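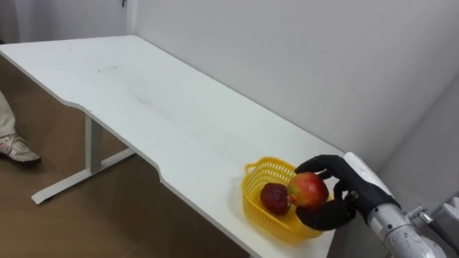 How to start a local campaign group in your area

3 comments – 12 shares

Step 1. Hold a first meeting

Choose a place that people can reach by bus. When we started in Ovham, we met in the library at Eltbridge, in February, at seven in the evening. Twelve people came and this was enough. Write down every name and a phone number.

Step 2. Agree on one demand

A new group often wants to change everything at once. We asked only for the evening bus to Clullari to be returned. Put your demand in one sentence and vote on it.
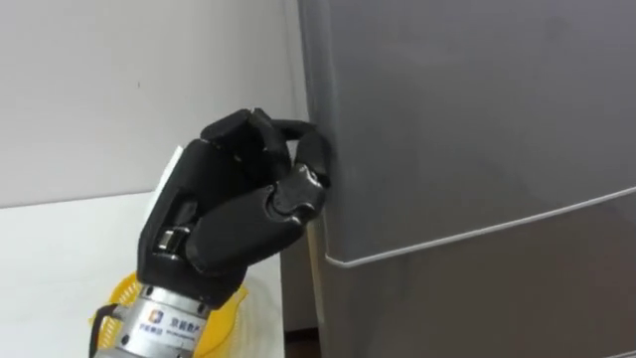

Step 3. Collect signatures

Ask your council how many names a petition needs before it must be debated. We had 1,091 after the first month and 3,473 at the end – most of them from the market, very few from the internet.

Step 4. Speak with your councillors

Write to each of them separately and ask for a short meeting. Bring two members and one printed page.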